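Search this site Search Enter keywords Go

Home News Interviews Tools Archive Contact

Interview: The software between the hand and the data

Lucrezia Rinaldi answers my first question before I finish it. I wanted to know why a small company like Probert writes its own recording software, when several open packages can be downloaded for free. "We tried them," she says. "Each one was good for the person who wrote it. We are different persons with different clocks."

Clocks are the main subject of our talk, which takes place in the afternoon over a video call, with a pause when her tea is ready. Rinaldi leads the tooling group at Probert. The group makes a program called Fodley, which receives the signals from hand trackers, finger gloves and cameras, puts them on one time line and writes them to a file that a learning program can read later. The robots themselves are the work of another team, in the Lotthorpe office. She sees them perhaps twice in a month.

"People ask me about the robot and I have to say, I know its joint names very well," she says. "I know its message format. I am not sure of its color."

Before Fodley, the group had a script for each device. The script for the trackers wrote one file, the script for the gloves a second one, and the camera made a video with its own time stamps. After the session a third script tried to bring them together. It worked well for short recordings. For longer ones the streams moved apart slowly, and by the end of a session the hand in the video was already lifting while the hand in the data was still on the table.

"The difference was 22 milliseconds at the worst place we measured," Rinaldi says. "For a person watching, this is nothing. For a model that must learn when to close the fingers, it is a wrong lesson, and it is repeated in every example."

The first version of Fodley corrected this with a simple rule. It resampled everything to 100 frames per second and it took the nearest value. She does not like to remember that version. Nearest value means that sometimes the same sample is used two times and sometimes one is skipped, and the finger angles come out with small steps in them. Her colleague Celina Nowicki, who came to Probert from a company that made audio software, looked at the curves in her first week and said they would sound terrible.

"She was right, you could hear it if you made it into sound," says Rinaldi. "We did that, by the way. Celina did it. We still have the file."
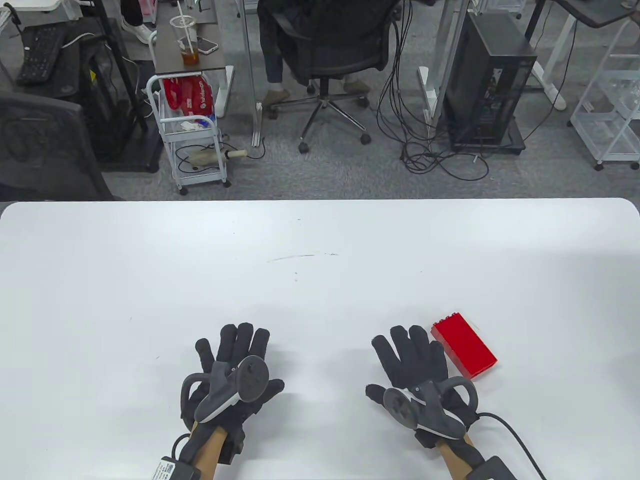 The present version keeps every stream at its original rate and estimates the delay of each one by itself. For this it needs a moment at the start of a recording that all devices can recognize, and the group calls this moment the settle. The operator puts both gloved hands on the white table, palms down and fingers spread, and keeps them still. Fodley reads the noise of each tracker at rest, and it takes the height of the table from the two hands together. After this the operator lifts one hand and taps, and the tap gives the common time. "It is boring and it must be boring," says Rinaldi. "When the object is already there, like the red block beside the right hand, people want to grab it at once. So the program does not start the task until it has seen the hands quiet. It shows a gray bar. When the bar is full, you may go."

I asked how long the bar takes. The answer was two seconds at first, and now it depends on the data. If the estimate becomes stable early, the bar fills early. Operators noticed this within a morning and began to hold their hands more still, in order to finish sooner, and the quality of the rest data became better from it. Rinaldi tells this story with some pleasure, although she admits the effect was not planned.

Not every problem was a matter of time. The position of a tracker on the back of the hand changes a little each time the glove is put on, and a model trained on one fitting will place the fingertips of the next fitting in a wrong position. Fodley solves a small fitting problem for each session, with 17 unknown values for each hand. Nowicki wrote this part. She joined our call for ten minutes and was direct about its limits.

"It assumes that the tracker does not slide during the session," Nowicki said. "If it slides, we detect it but we do not repair it. We mark the episode and a person decides. I prefer a marked episode to a clever correction which I cannot explain in spring."

Marking is done in a separate viewer, which is the part of Fodley that new users complain about most. It opens slowly. It has many keyboard shortcuts and they are written only in the release notes. Rinaldi agrees with the complaints and says that the viewer will be rewritten, probably by December, if the planning team at Lotthorpe stops asking for new export formats. There are already four, and one of them has exactly one user.

The last topic was Denddale, the file format under the program. It has its own version number, which caused confusion, and its documentation is older than its code. Rinaldi's group has a test with about 100 damaged files, collected from real crashes, and each new version must open all of them or refuse them with a clear message. She would like to publish this collection. "Other groups have the same crashes – I am sure of it," she says. "They have only not kept them."

The question of permission for those files is still open, and she was going to another meeting about it after our call.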